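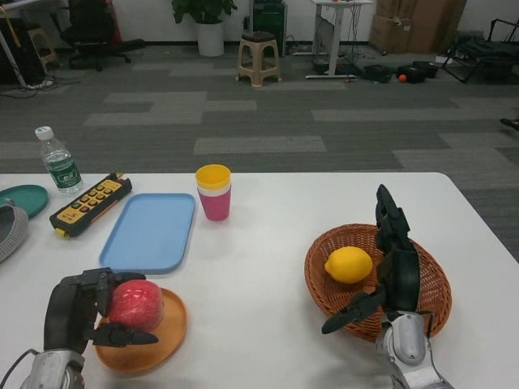 A table must first be quiet, she told me before I had asked anything, and only then can you put fruit on it. I had come to the office of Wirkia in Tarneck on a Saturday to speak with her about shared tables, and why some of them stay in order and others do not.

Her rule is simple: every thing has a home. The apple belongs on the orange plate, the lemon in the basket. "If both are in the basket, people take from it without looking," she said. "With a plate, they see the apple. They decide." I asked if this was not a little strict for one apple. She laughed and said that she had grown up with three brothers.
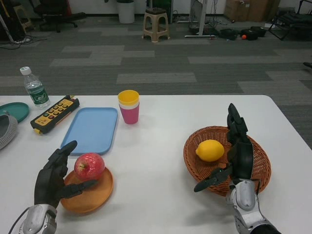
We spoke for a long time about cups. She likes the plastic ones in strong colors, stacked one in another, so that they need little place. Glasses she gave up after four of them broke in one month. "I was sad for the glasses," she said, "but I am not sad for the sweeping."

The tray is a more difficult subject. It is light blue, it has a raised rim, and she wants to keep it free for whoever comes with full hands. "People think that a free tray is waiting for keys and receipts – it is not."

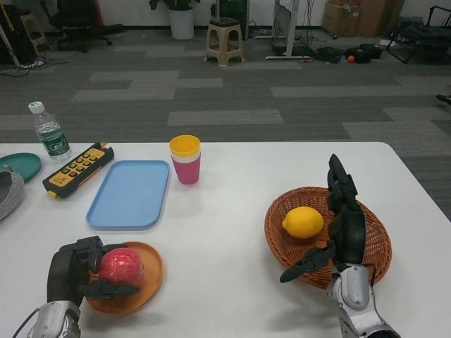
Fruit, cups and tray on the white table, Tarneck.

The remote control is the only thing she has not solved. It had a drawer once, and then a hook. Now it lies beside the tray, and she has made peace with this. The water bottle stands toward the back, where an elbow does not find it so easily.

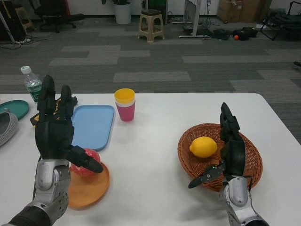
Too many rules make people afraid of a table, a colleague remarked, and it would be better to let everyone put things down as they like. She has heard this before. "Then he can look for the remote," she answered, and went to wash her hands for lunch.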